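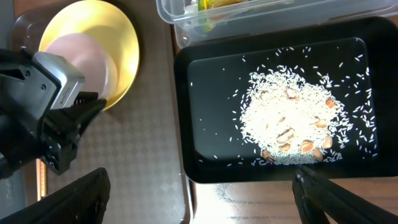 **Draleo Manipulation Team / Demo Collection Desk**

FAQ for operators. Last touched January 18, 2018. Questions not on here go to Assunta Ferraro, not the group thread please.

## Sessions

**What are we collecting right now?**
Table clearing. Plates, cups, trays, leftovers, wrappers, dish rack. You drive the arms, the wrist cameras and joint positions get saved, the model trains on it later. Task set is called Fiore. If your session sheet says Orkport you're on the wrong sheet, that one closed in August.

**How many episodes do I owe?**
195 per operator for this round. Retakes don't count toward it. The whole set stops at 1000, so if we get there early you're off the hook.

**How long is one episode?**
Up to 3 minutes. Most should be way shorter. If you're still fumbling at the limit, stop, mark it as timeout, reset.

**Is a timeout a fail?**
No. Separate tag. Fail means dropped, spilled or wrong place.

**Food on the tray, does it matter how it's spread?**
Yes, vary it. Rice in a heap, rice all over, peanuts on top, peanuts buried. Don't make it neat. If every tray looks the same the model learns that one tray and falls over on the next.

**Same rice all day?**
Fine. Swap it if it gets grubby. Never back in the bag.

## The rack

**Where do plates go?**
On edge, between two rows of pegs. Any slot unless the sheet names one. Do not always use the closest one, we have a ton of those already.
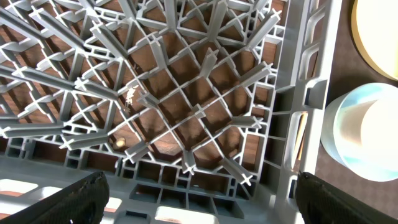 *Rack from the wrist camera, looking down through the pegs to the table.*

**I can't tell the rows apart on the wrist view.**
Everybody's problem. Gray pegs on gray bars, and from straight overhead they all fan out. Back off a little, tilt, find the side wall and work in from there. Slow is ok. Guessing is not, a plate jammed across two rows is a fail even if it stays up.

**Can I move the rack?**
Between episodes, yes. Please do, a little. Turn it some, slide it some. During an episode, no. If the arm bumps it and it shifts, keep going and note it in the log.

**Crumbs or specks in the rack, should I clean up?**
Leave small stuff. Real kitchens have it. Anything that could get in the fingers, take out.

**What about trash left on a plate?**
Trash comes off first, then the plate gets racked. Napkins and wrappers both count as trash. Crumple them differently each time, and sometimes leave the wrapper half over the napkin so the grasp isn't a gimme. 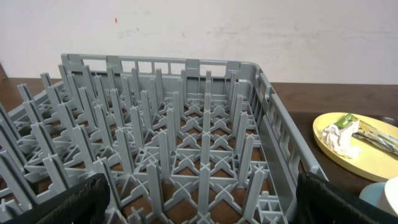

Pick up one thing per grasp if you can. Two at once is allowed if it happens by accident, tag it "double" so labeling doesn't lose an hour over it. If the wrapper slips twice, go on to the next item and come back.

**Do I have to clear the wall side too?**
Only what's on the sheet. Marks on the wall are fine, don't scrub them. Don't hang anything up there either, the model will happily latch onto a poster.

## Driving

**Which arm do I use?**
Whichever reaches. Other arm should be parked or holding something. Not drifting over the plates.

**Fingers open or closed when moving empty?**
Open. Close only to grasp. We had a batch with people clicking the fingers out of habit and had to toss the lot.

**My video is all smeared. Keep it?**
Depends. A short smear on a fast swing between rack and table is normal and stays in. Smear on the approach or the grasp itself, redo. If the whole episode is like that you're driving too fast, turn the speed scale down to 2 and leave it there.

**Can I trim out the blurry bit?**
No trimming. Ever. Frames have to line up with the arm log and a cut breaks it.

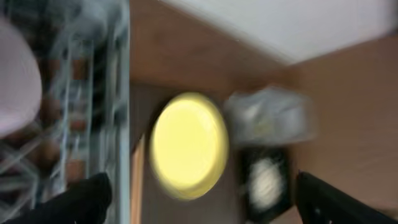

## Logging and upload

**Where do files go?**
Hellow, under your initials, then the task name. Check the upload finished before you shut the station down. A half upload looks excatly like a full one in the folder list.

**What goes in the note field?**
Only what the video can't tell us. "Rack bumped." "Controller lagged." Not "good one."

**I tagged something wrong.**
Don't delete it. Add a note, send Assunta the episode ID, she fixes tags at end of day.

**Should I throw out my ugly ones?**
No! Slow, clumsy, regrasped, all fine. Recoveries are some of the most useful stuff we get. Only bin an episode if recording failed.

**An arm stopped and won't come back.**
E-stop, hands clear, call someone. Do not pull on the fingers. Restarting the station by yourself loses the calibraton and then the next person has to redo it.

**Can I swap stations mid-shift?**
Yes if it's free. Log out first or your episodes end up under two names.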